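Automation in Practice — Handout 4
Notes on the April visit to Skevetti

Read these notes before the seminar and bring your own visit sheet. If you missed the visit, use them together with the recording list on the module page.

1. What we went to see

Skevetti runs an open afternoon for colleges twice a year. Our group joined the two o'clock session, which covered cloth handling with a two-armed robot. The staff call the bench Zulu. The control software is Plistinon, written in house and not sold separately.

Cloth is a hard material for a machine to work with. A metal bracket has one shape, and its position can be given by a few numbers. A piece of fabric has no fixed shape, and every time it is picked up it hangs in a new way. Go back to Handout 2 if you are unsure about rigid and soft parts.

2. The demonstration

The session was made up of short runs. Each run starts with the cloth on or near the table and ends when the operator says stop. The target given to us was 30 seconds a run, with a hard limit of 50. A run that goes past the limit is marked as a failure, even if the cloth ends up in the right place.

One arm usually does the large movements while the other waits low over the table with its fingers open. Several of you asked why both arms do not move together all the time. The answer was that they can, but the planning takes longer and the arms have to be kept out of each other's way.
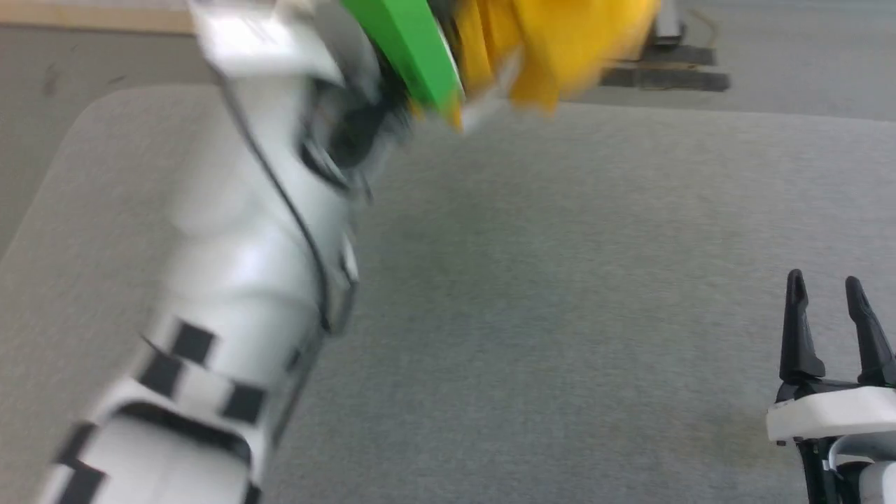
Speed was the other main topic. The arms can travel a good deal faster than they do with cloth, but a light fabric swings when it is moved quickly, and the software then has to wait for it to settle. Slower travel can give a shorter run overall. Make sure you can explain this in your own words — it comes up again in the Pukeo case study.

3. Figures to note

Runs in the current test set: 300
Runs marked as failures: 53
Most common cause given: cloth slipping from the fingers

Work out the failure rate before the seminar. Then consider what the figure leaves out. We were not told how many of the failures were over the time limit only.

4. For the seminar

Write half a page on one task from your own workplace or placement that involves a soft material. State who does it now, how long it takes and what a gripper would have to hold.

Visit sheets go in the tray by the lab door. Reading for next time is the first part of the Pukeo case study, up to the section on costs.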